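# Zeitversatz zwischen zwei Armen im Wavar-Recorder korrigieren

Stand: Donnerstag, 26. Oktober 2023. Gilt für die Zweiarm-Station mit fester Kamera.
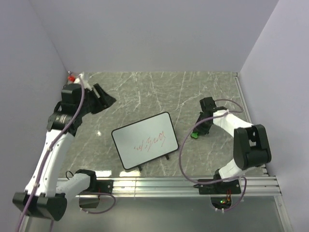
Der Recorder schreibt Gelenkwinkel und Kamerabilder in getrennte Ströme. Jeder Strom trägt den Zeitstempel des Prozesses, der ihn erzeugt. Laufen die beiden Armtreiber auf verschiedenen USB-Controllern, driften die Stempel auseinander. Bei Aufgaben wie dem Abwischen einer Tafel reichen dafür schon 30 ms – der Wischarm ist im Bild dann an einer anderen Stelle als in den Winkeldaten.

## Voraussetzungen

- Wavar ab Build 1052
- beide Armtreiber im Modus `position`, Abtastrate 100 Hz
- Schreibrechte auf das Verzeichnis `brudholm/sessions`

## 1. Gemeinsame Uhr aktivieren

In `station.yaml`:

```yaml
clock:
 source: monotonic
 shared: true
arms:
 left:
 rate_hz: 100
 right:
 rate_hz: 100
```

Danach beide Treiber neu starten. Ein bloßes Neuladen der Konfiguration genügt nicht, der Zeitgeber wird nur beim Start gebunden.

## 2. Referenzbewegung aufnehmen

```
wavar record --profile sync --samples 2000
```

Das Profil fährt nacheinander jedes Handgelenk kurz an und wieder zurück. Der Arbeitsbereich muss dabei frei von Händen sein. Bei 100 Hz dauert die Aufnahme 20 Sekunden. Greifer bleiben geöffnet oder geschlossen, wie sie beim Start standen.

## 3. Versatz berechnen

```
wavar offset --session latest --method xcorr
```

Die Ausgabe nennt je Arm den Versatz zur Kamera in Millisekunden und den Korrelationswert. Unter 0,8 ist das Ergebnis nicht verwendbar. Häufigste Ursache ist ein Kabel, das vor dem Handgelenk durchs Bild schwingt und den optischen Fluss verfälscht. In diesem Fall die Maske in `roi.json` enger ziehen und Schritt 3 wiederholen; eine neue Aufnahme ist nicht nötig.

## 4. Werte eintragen

Die Werte gehören als `offset_ms` unter den jeweiligen Arm. Das Vorzeichen wird unverändert übernommen. Der Export nach Shearer liest sie automatisch, der ältere Exporter aus Tramodley ignoriert sie – dort ist der Schalter `--apply-offset` zu setzen.

## Bekannte Einschränkung

Nach einem Wechsel der Belichtungszeit stimmt der Versatz nicht mehr. Ein Patch von Glenys Mudgway liegt vor, ist aber bis Januar nicht im Hauptzweig. Bis dahin die Schritte 2 bis 4 wiederholen.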